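Osness Setup Guide (PC)
Section 4: Flight controls and graphics before your first race
Last revised Feb 13, 2021, by Annelore Steinbach

Read this section before you touch the in-game tutorial. The tutorial assumes your stick is already working, and in my experience that is a generous assumption. Osness is a fine hover racer. Its auto-detect feature is another matter, and I would treat every result it gives you as a guess.

4.1 Connecting a controller

1. Quit the game completely. The launcher keeps running in the system tray after you close the window, so quit that too.
2. Plug the controller directly into the PC. Zuleo, the publisher, says hubs are supported. Two of mine worked and one dropped the throttle every few laps. Make up your own mind.
3. Start the game and wait for the title screen.
4. Press any button on the controller. The prompt at the bottom of the screen should change from keyboard keys to button icons.
5. Go to Options, then Input, then Active Device. Check that the device listed is the one in your hands.

Note: If you see "Generic Device 0," the game has found something, but it may not be your controller. Wireless headsets with volume dials have been known to show up under this name.

Caution: Do not pick "Restore Recommended Layout" after you have made your own layout. It overwrites the saved file without asking. The patch notes for May claimed this was fixed. It was fixed for gamepads and left alone for flight sticks.

4.2 Calibrating the axes

1. Open Options, Input, Calibrate.
2. Let go of the stick. Leave it alone until the first bar turns green.
3. Move the stick slowly through its full range, then the throttle, then the rudder if you have one.
4. Press Accept. The game will congratulate you. Ignore this and go to step 5.
5. Open the Test Hangar and watch your ship with your hands off the controls. If the nose drifts, the calibration failed, whatever the message said.
6. If it did drift, set Dead Zone to 35 and test again. Lower the number a little at a time until the drift comes back, then go up one notch. 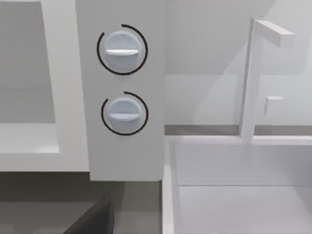
The default dead zone is zero, and the manual that ships with the game calls this "pro tuned." I have yet to meet a player who keeps it there. Leave Response Curve on Linear for now. The other curves have exciting names and very little explanation, and you can't judge them until you know how the ship handles without them.

7. Back up your settings. Copy the file named input.cfg from the game's save folder to somewhere the launcher can't reach.

4.3 Graphics settings

The first launch runs a short benchmark flyover of the Suvarna track and picks a preset. Suvarna is the emptiest track in the game. A preset that runs well there can turn into a slideshow once a full grid hits the first turn.

1. Skip the benchmark result and choose Medium.
2. Set Render Scale to 100. Anything higher is supersampling and costs a lot for slightly smoother fences.
3. Turn Motion Blur off.
4. Set Particle Limit to 300. The slider goes much further, but I could not see the difference at race speed and I doubt you will.
5. Run one race in Quick Play on any track other than Suvarna, with a full grid.
6. If it stays smooth, raise one setting and race again. Change only one at a time or you won't know which caused the trouble.

Caution: Changing Texture Quality during a race is allowed by the menu and crashes the game often enough that it shouldn't be. Return to the title screen first.

4.4 The Fidex overlay

Fidex is the optional friends list and voice chat that installs along with the game. You are told it improves matchmaking. I ran it for a month, then went without it, and noticed only that the game started faster.

1. To turn it off, open the launcher, then Preferences, then Overlay.
2. Clear both check boxes. The second one is hidden under "More."
3. Restart the launcher.

Note: You still need a Fidex account for ranked races, even with the overlay off.

If the launcher stops with error 2629 after this, the overlay is still loading and getting blocked. Go back to step 2 and check the second box again, as updates like to turn it back on. Reinstalling the whole game is the fix support will suggest first. Leave that until last.

Section 5 covers ship selection and the career menu.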